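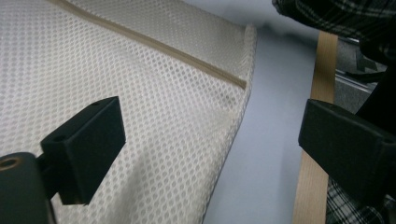

5/5/20

I've been putting off the netball bag for weeks. Then last night I ran out of clean trackies, opened the cupboard to hunt for more, and the whole thing fell on my foot, so that was that decided!

There was half a muesli bar in there from March. Also Kerttu Laaksonen's spare bib (sorry Kerttu, I told you I didn't have it), 11 hair ties and a mouldy drink bottle I'm not going to discuss further.

What got me was how much I miss it. I'm not even good. I've played wing defence for Tillman for 49 games and I reckon I've made one proper intercept, which the umpire called back. But I miss the drive over to Oseck with the heater going, and arguing over whose turn it is to bring the oranges, and chips in the car park afterwards with everyone's knees gone purple.

I've been trying to keep fit on my own -- 200 skips in the driveway every morning, more or less, until the neighbour's kelpie starts joining in from behind the fence. It's not the same. My brother says to take up running, but he says that about everything (he said it when I had the flu).

Anyway, I washed the lot on cold with a slosh of vinegar and hung it along the back verandah. The socks came up beautifully. The bib's lost a bit of its N, so Kerttu may be playing as a WG of some kind, we'll see.

If anyone from the Kovum side is reading, we still want our ball back.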